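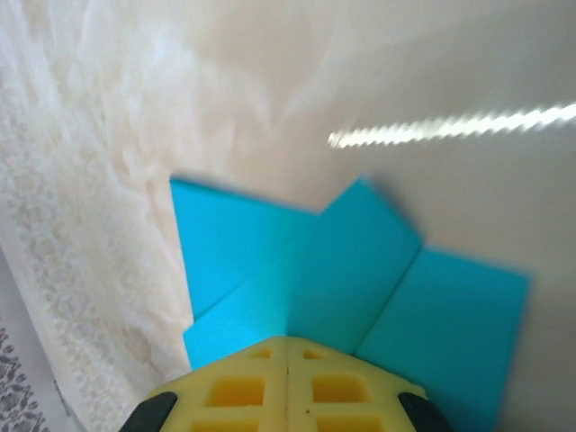 6 January 2022

I have been folding paper and card since October, and I want to write down what I learned before I forget the order of it. My friends who fold well will find many things here too simple. This post is for the person who is at the place where I was three months ago, with a pile of creased sheets and a sore thumb.

The color first, as it is what people ask me. I like cyan. In my language we have one word for a light blue and another word for a dark blue, and cyan lives between them and a little to the side, near green. When you fold a cyan sheet, you get several blues from one sheet. The face toward the window is pale, and the face that turns away from it goes almost to teal. With white card I could not see my mistakes until the end. With black I could not see anything. With cyan, each fold shows itself by the change of shade, and I can see from my chair if an angle is wrong.

I started with thin paper, like everybody. Thin paper is kind to the fingers, but a big shape made from it does not stand. It leans, and by the evening it is lying down. So I went to stiff material. Consuelo Trujillo, who taught the evening class where I began, gave me three offcuts of heavy card from her own drawer and told me to spoil them without fear. I spoiled two the same night.

With a stiff sheet you can not fold in the air, between your hands, the way you do with a paper boat. You have to decide the line before. I draw it with a hard pencil on the side which will be inside, and then I press along it with the back of a butter knife against a metal ruler. I press lightly three times. One strong press cuts the surface, and the fold opens there like a small mouth. After that I put the sheet at the edge of the table, with the line exactly on the edge, and I push down slowly with the flat of my hand.

Foam sheet is another matter. It does not want a sharp fold, it wants to come back. For foam I cut a shallow groove on the inside and take out a very thin strip, and then the fold closes without fighting. I ruined many pieces before I understood how deep is the groove. If you can see the color of the table through it, it is too deep. I practiced on the gray foam that came in a box from Flarow, in which there was a lamp, so at least this practice was free.

The shapes I make now have no real name. They are flat faces that meet at angles, with points looking in different directions. My neighbor Kavitha Amin calls them "the stars". Her son said it was a crown for a fish, and I prefer this. I do not plan them very much. I draw one rectangle, then I let one corner go up higher than the others, and then I look for which face can hold it so that it does not fall. Usually the tall face needs a wide one next to it. When I make the wide one too small, all the shape walks forward when somebody closes the door.

About glue I had a long discussion in the comments of my last post. Eamon Ó Gríofa wrote that a good fold needs no glue at all, and for paper I agree with him. For card I use a small tab of 8 millimeters, with white glue, and two clothespins until the next morning. I tried a hot glue gun one time. The thread of glue got into my hair and also on the dictionary.

Light is more important than I thought. My wall is beige, painted by the landlord, and I used to complain about it. Now I would not change it. Against beige a bright blue looks clean and you can follow its border very well, while on my white shelf it looked like something from a school. If you put your pieces near a lamp, try the lamp from the side and a little high. From the front, all the faces become the same and you have lost your work.

Some things I still can not do. My long diagonal cuts go wrong in the last part, where the hand gets tired and the knife starts to follow its own idea. I also do not know how to clean foam. Dust sits on it, and a wet cloth makes marks. Iraís Tapia advised me to use a soft brush for makeup, a new one of course, and I will buy it this week. If you know something better, please write it below.

The next one I would like to make in two colors, cyan and a pale yellow. I have the yellow card already, but it is thinner than the cyan, and I am not sure the two will stay together at the joint. Maybe I will double it first and leave it under the heavy books for the weekend.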